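Urban Neighborhoods: Notes for Week 9
Small storefronts on a neighborhood commercial street
Instructor: Lucienne Vasseur

Reading for this week: the Skusdale street survey, sections 2 and 3. Bring your own copy. The tables are hard to read on a phone.

1. What we mean by a commercial street

For this course, a commercial street is a street where most ground floors are open to customers and where people who live nearby can do a good share of their errands on foot. Gerlach Street in Skusdale is our main case. It has 278 ground-floor units between the rail bridge and the park. Of these, 35 were vacant when the survey was done in October.

A vacancy count is a snapshot. It does not tell you how long a unit has been empty, or whether a lease has already been signed. Two streets with the same count can be in very different shape. When you use the figure in your paper, give the month with it.

2. Turnover

Turnover is the number of units that change tenants over a set period. A street can have low vacancy and high turnover if empty units fill quickly and the new tenants leave quickly. Restaurants tend to push turnover up. Pharmacies, banks and hardware stores tend to hold it down.

Things that affect turnover on Gerlach Street:
Lease length. Many of the older leases ran ten years. Newer ones are often three, with an option to renew.
Unit size. Units over 2,000 square feet are harder to fill and are sometimes split.
Who pays for the build-out. A landlord who pays for plumbing and wiring will usually want a longer lease.
Loading. There is no rear alley on the north side, so deliveries come through the front door. 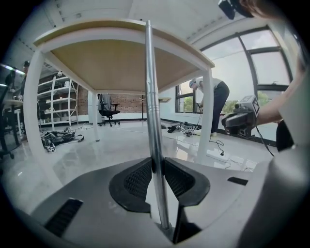
Does a new opening always mean the street is doing well?
It depends on what was there before and on the terms of the lease. A seasonal shop on a four-month lease counts as an opening in the survey, and so does a grocery store on a ten-year one. Check the lease column before you draw anything from the total.

3. Who shops there

The survey team interviewed 446 people on the sidewalk. Of these, 269 had walked from home. The rest came by bus, car or bicycle, or walked over from work. Interviews were done on weekday afternoons and one Saturday morning, so evening restaurant customers are missing from the sample. Keep that in mind for question 2 of the assignment.

Walkers spent less per visit than drivers but came more often. Section 3 gives the weekly totals by group.

4. Two units to compare

Grakel, a bakery, took over half of a former shoe store. It kept the old front window and put the ovens at the back. Wiltik, a repair shop for small appliances, rents the other half and shares the rear washroom. Compare their leases (handout B) and note which costs are shared.

Assignment

1. Define vacancy and turnover in your own words.
2. Name one group the survey is likely to undercount and say how that could change the results.
3. Using handout B, work out the yearly rent per square foot for both units.

Two pages, double spaced. Due 04/12/2020 by the end of the day, in the course folder. Put your section number on the first page.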